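Findeck Workshop Notes
Planning and budgeting for a two-arm bench cell

Last revised 24th August

These notes are for a small workshop or a serious home workshop that is thinking of putting a pair of light robot arms to work on sorting, kitting and simple assembly. They deal with money, space and order of purchase. Programming is covered on a separate page.

Start with the job

Write the job down before looking at any catalogue. One side of paper is enough. State what the parts are, how they arrive, where they have to end up and who clears up when something is dropped. If the parts arrive in a heap, say so. A machine that picks from a tray with fixed pockets can be much cheaper than one that picks from a heap, and a good many budgets go wrong at this line.

Weigh the heaviest part and measure the smallest. Then measure the widest face the gripper will have to close across. Keep the three figures at the top of the page and take them to every conversation with a supplier. Payload in a brochure is normally quoted without the gripper, so subtract the gripper and any bracket before comparing it with the part.

Reach needs the same treatment. The quoted figure is the furthest point the arm can get to, and an arm at full stretch is slower to settle and has little choice about wrist angle. Plan to use the inner two thirds. Where two arms share a surface, draw both circles on the paper and shade the overlap. Handovers can only happen there, and so can collisions.

One arm or two

Buy one arm if the part can be held in a fixture. A vice or a printed nest costs very little and never needs an update. Buy two if the part has to be held and turned at the same time, as with a nut going on to a bolt, or if parts are spread too widely for one base position.

Two arms do not cost exactly twice as much. The surface, the computer, the lighting and the emergency stop are shared. The grippers, cables, mounts and spares are doubled, and set-up time more than doubles, as each arm has to be told where the other is.

A first budget

The cell at our Flenevthorpe unit was planned with 3000 set aside for everything other than the arms. All figures on this page are in pounds. That sum covered mounts, lighting, surface, cabling, the stop circuit, a second-hand computer and practice parts. It was enough, with little over.

The largest single item was the pair of mounts with their steel base plates, at 380. Cheaper clamps were tried and flexed. Flex at the base is multiplied along the arm, and time spent correcting for it in software is wasted.

Suggested order of spending:

Mounts and base plates first, cut and drilled before the arms are delivered.
Emergency stop and its wiring second.
Lighting third.
Surface and practice parts fourth.
Cameras last, once the working height is settled.

Put 15 per cent of the total on one side for things not thought of. On our cell it went on longer cables, a second power supply and carriage.

Practice parts

Do not learn on production parts. They are small, they get scratched, and a lost one holds up an order. Children's plastic construction sets are a sound substitute. The pieces are large, light and brightly coloured, and a set with nuts, bolts and perforated plates gives a fair range of shapes to grip. Buy two sets of the same make so that broken pieces can be replaced like for like.

Run the first trials with pieces lying flat and well apart. Bring them closer together when the picks are dependable. Plates are harder than they look: a thin plate flat on a hard surface gives the fingers nothing to get under, and they have to close on the edges with the tips almost touching the surface. A bolt on its side is easier, but it may roll or swing as the fingers close.
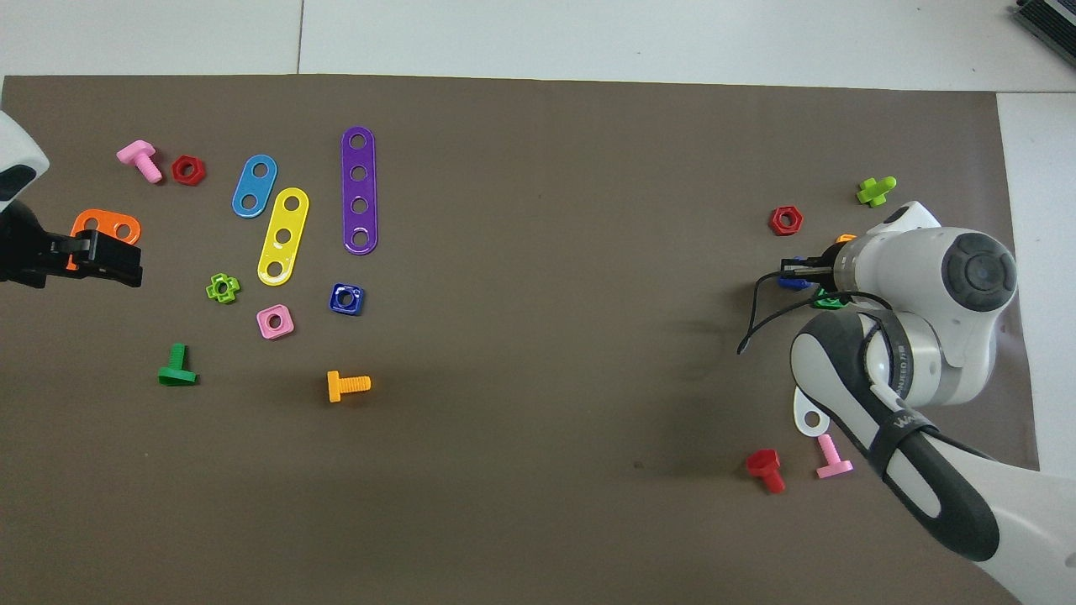
Allow for the surface in the budget as well. Bare tile or steel is unkind to fingertips, and a gripper driven a millimetre too low will stall or trip its protection. A mat with some give absorbs the error. Choose a plain, dull colour that none of the parts share. Avoid patterns and anything glossy. Fix the mat down at the corners and mark its outline on the floor or bench, as a mat that creeps over a week will spoil positions that were correct on the first day.

If the work is to be done at floor level, check the floor with a long straight edge. Tiled floors are often flat within each tile and stepped at the joints. Mounts should stand wholly on one tile or on a plate that bridges several. Also consider the person who will be kneeling to reset the parts. A low bench is better for daily use.

Grippers

A parallel two-finger gripper is the right first purchase. It is simple to think about, spares are easy to find, and most small hardware can be handled with it. Vacuum cups are quicker on smooth flat panels but lose their hold on anything with holes through it.

Questions to settle before ordering:

Opening width. It should be the widest part plus clearance on both sides. Remember that a part lying at an angle presents a wider face.

Finger shape. Narrow tips reach between crowded parts. Broad tips hold long parts steadier. Removable tips allow both, and a spare set should go on the first order.

Grip force. It must be adjustable downwards. Plastic threads crush easily.

Body size. The body of the gripper and the wrist behind it hide the part from an overhead camera at the moment of closing. If the software depends on seeing the part throughout, allow for a second camera near the wrist.

Cables

Cable faults account for more stoppages in a small cell than motor faults do. Our log for the first season had 41 stops in it, and the cable entries outnumbered all the other kinds. Most were connectors working loose at the wrist.

Leave enough slack for the full turn of the wrist and no more. A long loop will brush the parts or catch on the other arm. Hold it to the forearm with hook-and-loop straps, which can be undone and moved. Cable ties are tidy on the day and a nuisance on every day after it. Go through the whole range of movement slowly, by hand if the arm permits it, and watch the loop at both ends of the travel.

Buy one spare of every cable. Label both ends of each, including the spares.

Lighting

Two diffuse lamps, one on each side and well above the arms, are better than one strong lamp. A single lamp throws the shadow of the arm over the parts, and the shadow moves when the arm does. Daylight is the other difficulty. If the cell is near a window, test it in the morning and again late in the afternoon before deciding that the camera is at fault. A roller blind is usually the cheapest cure.

New or second-hand

Second-hand arms can be good value. Ask for the running hours, and for sight of the arm moving under load. Look for play in the wrist by holding the gripper and pressing lightly from side to side with the motors on. Find out whether the maker still supplies software for that model and whether the licence passes to the new owner. An arm without current software is a source of spares and should be priced as one.

We looked at a used pair offered through a dealer in Cáceres. The price was fair, but carriage, crating and import charges brought it close to that of new arms with a warranty, and we did not proceed. Obtain a delivered price before comparing anything.

For grippers we would buy new. Our own are the Fukano two-finger pattern. The tips wear and are replaced as a set; the bodies have given no trouble so far.

Running costs

Electricity is small. Budget instead for fingertips, cables, a replacement mat and somebody's time. Resetting scattered parts by hand between trials takes longer than the trials themselves in the early weeks, and it should be costed at the usual hourly rate. If the hours cannot be found, postpone the purchase.

Insurance should be asked about early. Some household and small business policies exclude powered machinery of this sort unless it is declared, and the insurer may want a written risk assessment. Draw a line on the floor at the furthest reach of both arms, grippers included, and keep stools, bags and chargers outside it.

Timing

Allow around three weeks between delivery and useful work. Mounting and wiring take a few days. The remainder goes on calibration, on grip settings for each part, and on waiting for the one bracket that was ordered in the wrong size.

Do not sell or dismantle the hand bench until the cell has run through a full order. We kept ours up until the end of September and used it several times.

Checklist before placing the order

Job written down, with heaviest and smallest part.
Reach drawn to scale, overlap shaded.
Payload checked with gripper and bracket subtracted.
Base plates designed and quoted.
Stop button within reach of the operator's normal position.
Spare fingertips and one spare of each cable on the order.
Surface colour checked against every part.
Delivered price in writing.
Insurer told.

Prices on this page are what we paid, including VAT, and will be amended when the second cell is fitted out.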